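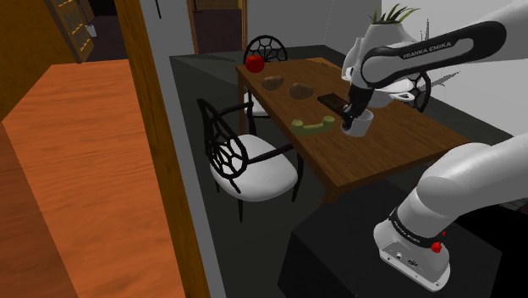 Levantamento das mesas em Willuvbridge: ponto da situação

O projeto de automação do refeitório de Willuvbridge entra em maio na segunda fase. Até agora, o trabalho tem decorrido em simulação, com um braço robótico a pegar em peças de loiça e noutros objetos em cima de uma mesa de madeira. A passagem para a copa, com um braço instalado junto à bancada de triagem, fica dependente da aprovação da equipa de segurança e da formação de quem lá trabalha.

A Evero serve 86 refeições por turno neste edifício. O levantamento das mesas e a separação da loiça são feitos à mão, por duas pessoas em cada turno, e concentram-se na última meia hora do almoço. É a tarefa com mais queixas de dores nos pulsos e nos ombros, e foi por aí que o projeto começou.

O que está a ser ensaiado

O programa chama-se Bririer e foi desenvolvido pela Yuen, que já trabalha connosco na manutenção das linhas de embalagem. Cada ensaio parte de uma mesa posta de maneira diferente. O braço tem de encontrar a peça pedida, fechar a pinça sobre ela, levantá-la e pousá-la no sítio certo sem tocar no resto. Na mesa ficam também coisas que não são loiça, como acontece ao fim do almoço: fruta, pão, um auscultador de telefone. O programa tem de as deixar onde estão.

A equipa fez 762 ensaios até ao fecho desta edição. As canecas são as peças mais estudadas, porque a parede é fina e a pinça tem pouco espaço para fechar. Agarrar por cima, pela borda, deu melhores resultados do que agarrar pelo lado quando a mesa está cheia. As taças grandes continuam a ser um problema e não vão entrar na primeira versão.

Haris Shaikh, responsável pelas operações do edifício, pediu que os ensaios incluíssem mesas desarrumadas. "Se só funcionar com a mesa arrumada, não nos serve. À uma e meia ninguém deixa a mesa arrumada", explicou na reunião de 28 de abril de 2021.

O movimento que ocupa a equipa nesta altura é o de pousar. A peça branca desce, presa na pinça, até ficar quase encostada ao tabuleiro castanho, e é nessa altura que o programa tem de decidir quando abrir os dedos. Se abrir cedo, a peça cai de alto. Se abrir tarde, a pinça empurra-a contra o fundo do tabuleiro.
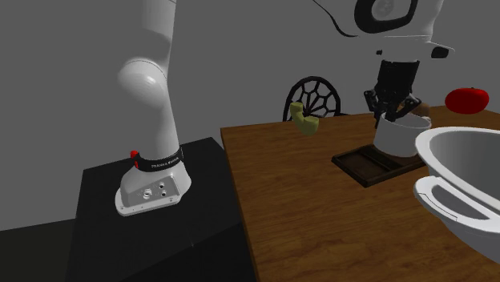 O que muda para quem trabalha na copa

Os dois postos por turno mantêm-se. O que se altera é a distribuição das tarefas, e convém que fique escrito para evitar dúvidas como as que surgiram no inverno.

O braço ficará com a triagem de canecas e copos na bancada. As pessoas continuam a recolher os tabuleiros na sala, a raspar os pratos, a tratar das taças e dos talheres e a carregar a máquina de lavar. Passam também a acompanhar o braço: verificar se a bancada está livre antes do arranque, retirar as peças que ele não reconhece e parar o equipamento quando for preciso. Esta última parte é nova e vai constar da descrição de funções, com a revisão de categoria correspondente.

Aiman Krishnan trabalha na copa há vários anos e tem seguido os ensaios com a equipa da Yuen. Foi por sugestão dela que o tabuleiro passou a estar mais próximo da pinça em parte das simulações. Quanto à mudança, mantém reservas. "Separar canecas não me faz falta nenhuma. O que eu quero saber é quem responde quando aquilo parar a meio do serviço e eu tiver a sala cheia - se sou eu, preciso de tempo para aprender, e tempo pago."

A resposta da direção é que a formação será dada em horário de trabalho, em três sessões, e que durante o primeiro mês haverá um técnico da Yuen no edifício à hora de almoço. Se o braço parar, o serviço continua à mão e a ocorrência é registada depois, sem prejuízo para o turno.

Ritmo de trabalho

Várias pessoas perguntaram se o braço vai impor um ritmo. Em simulação, ele é mais lento do que uma pessoa com prática, e assim deverá continuar na bancada, por razões de segurança. A ideia é que comece a trabalhar mais cedo, quando chegam os primeiros tabuleiros, para que haja menos loiça acumulada no fim. Não serão fixadas metas de peças por hora, nem para o equipamento nem para os turnos, enquanto durar a fase experimental. Os registos do Bririer guardam os movimentos do braço e as peças recolhidas. Não identificam trabalhadores.

Fica por resolver a questão do ruído. A copa já é um local barulhento e só depois da instalação será possível medir a diferença. A medição atual será repetida com o equipamento ligado, e os dois valores ficarão afixados no corredor de serviço.

Próximos passos

A bancada será reorganizada durante o mês de maio, fora do horário das refeições. O carrinho dos talheres passa para o lado da porta e a zona do braço ficará marcada no chão. As inscrições para as sessões de formação fazem-se junto da chefia de turno, e quem trabalha a tempo parcial pode escolher a hora que lhe for mais conveniente.

Quem quiser assistir a um ensaio em simulação antes disso pode combinar com Haris Shaikh. Dúvidas sobre funções e categorias devem ser enviadas aos recursos humanos, com a indicação "copa" no assunto.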